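Billisbridge Community Boards > House and Home > Moving and Storage

Topic: Reusing moving boxes vs. buying new, and how long does cardboard last in a basement?

marlowe_k
Posted August 2024

We're moving from Prustthorpe to a rental across the river and I have a stack of boxes left over from the last move. They were flattened and stored in the basement for 6 years. Most of them look fine. A few feel soft at the corners and two have a smell I can't get out by leaving them on the porch.

My question is whether it's worth using them again or if I should just buy new. New ones from the truck place are not cheap once you add up the dish boxes. I also wonder if the tape matters. Last time I used the brown paper kind and it peeled off in the truck.

dentonhill
I'd throw out the two that smell. That smell is mildew and it will get into your towels. The soft ones you can use for pillows and lampshades. Anything that still has stiff corners is fine for a second or third move.

Paper tape that you wet is good. Paper tape that comes sticky on the roll is not, at least on old cardboard, where it only grabs the dust.

OderaK
Kerubo Odera here, I posted in the storage unit thread last year. I disagree with keeping the soft ones at all. Cardboard that has been damp once loses its strength down the folds and it doesn't come back when it dries. We stacked four high with old boxes and the bottom one gave out overnight. It was full of my mother's plates.

If you have to store boxes in a basement, keep them off the floor. A pallet or a couple of two-by-fours is enough. Stand them on edge with the flutes running up and down.

dentonhill
Four high with plates on the bottom is a packing problem more than a box problem. I have boxes from three moves ago that are still good, kept in a dry closet. But yes, off the floor.

tallpines
Check if they are single wall or double wall. Look at the cut edge. One wavy layer is single, two is double. Single wall I recycle after one move. Double wall I keep until a handle tears.

marlowe_k
I looked and they're mixed. The dish boxes are double, everything else is single. I pressed on the sides of all of them and made a keep pile and a recycle pile. The keep pile is smaller than I hoped.

Does anybody know about the plastic crates you can rent? Pralis has them listed for 815 for a whole house, delivered and picked up, and you keep them for two weeks.

OderaK
That's a lot for two weeks. We rented crates when we moved my office and they were nice to carry, but you have to unpack on their schedule. With boxes you can leave the books in the garage until you have shelves.

gristmill_ave
We used the Pralis crates in June. They came on time and the lids lock, so no tape at all. I liked them. The kitchen took one afternoon to pack. But they are all one size, and a floor lamp or a picture is not going in there, so you end up getting some boxes anyway. The two weeks was enough for us with two bedrooms. With a full house I think I'd have been late, and they charge by the day after that.

dentonhill
815 buys an awful lot of cardboard. Go to Abdelaziz on the Prustthorpe road, the packing supply place behind the tire shop. They sell seconds, which just means the printing is off. I got double wall boxes there for less than half the truck place price. Ask at the counter, they aren't on the shelf.

tallpines
Seconds are fine. Grocery store boxes are also free, but I stopped using those after we found roaches in a banana box. Liquor boxes are cleaner and the dividers are good for glasses.

marlowe_k
Thanks, I'll try Abdelaziz first. I've been cutting up the bad ones for the recycling truck and it's slow going. They only take pieces under 3 feet and tied in bundles.
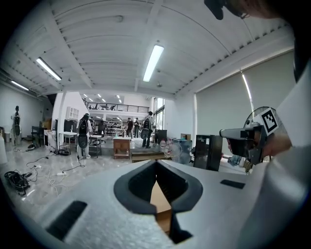 gristmill_ave says to skip the bundles and drive everything to the transfer station on Mill Street, which takes cardboard flat at any size and doesn't charge residents. You'll need a utility bill with your address on it.

OderaK
The transfer station wants the tape off, though. They turned us back once for that. Curbside never seems to care about tape.

dentonhill
They have never once asked me about tape and I go every month. Wet cardboard is what they turn away. I've seen them send a whole pickup load home after rain.

OderaK
Maybe it depends on who is working. I would still pull off the big strips before you drive over there.

tallpines
Before you recycle all of the single wall, save a few big flat pieces. They're good for the floor on moving day – tape them down in the hallway and you won't be scrubbing boot prints. They also go between a mirror and a headboard in the truck.

marlowe_k
Good idea on the floor. I'll hold back 5 or so of the wardrobe box sides, those are the largest.

I called Abdelaziz and they do have seconds in the medium size but no dish boxes until next week. I already have enough double wall for the dishes, so I'm going over tomorrow for the mediums. I'm not doing the crates.

gristmill_ave
Get their tape too while you're there. It's the clear kind and it holds on old boxes.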